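Windard Opens Its Winter Repair Fund to Small Libraries

Hi, I'm Taras Skoryk, and I run Windard, a little company that looks after the public computers in small-town libraries. I've never written a press release before, so bear with me!

We're giving away $4000 this winter to libraries that want to keep their reading rooms open later. The money can go to lamps, heating, a few hours of evening staff pay, new chairs, whatever keeps the doors open after supper. Burham Library tried it first, back in June, and they stayed open until nine on weeknights (with lemonade, which I drank too much of). They logged 2409 evening visits before the summer was out, and I still grin when I see that number.

Each library can ask for up to $1000. The form is one page long, and you can fill it in by hand if you like. Tell us what hours you keep now, what hours you'd like to keep, and who in town you think would come. Please don't send a glossy brochure. I'd much sooner read a couple of plain paragraphs from the person at the front desk.

Our friends at Hulberg, the bookshop on the square, are adding 89 new children's books to the pot, and the Polishchuk bakery is sending rolls to the first evening at every library we pick. I asked for poppy seed. We'll see.

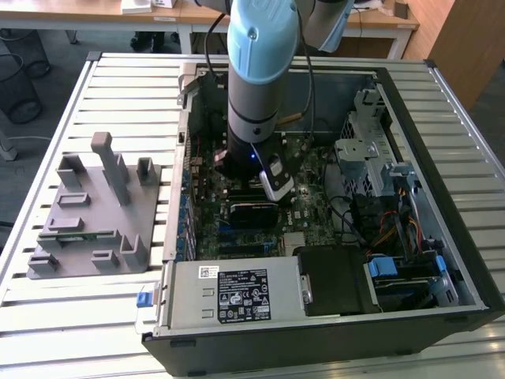
BURHAM, 24 December 2022 – Applications are open from today, and we'll keep taking them until the money is gone. Drop the form off at our office or hand it to whoever comes by to look at your computers. We read them in the order they arrive, and I'll call every library myself, yes or no.

Press questions can come straight to me at the Windard office. I'm back at my desk after the holiday, and I pick up my own phone.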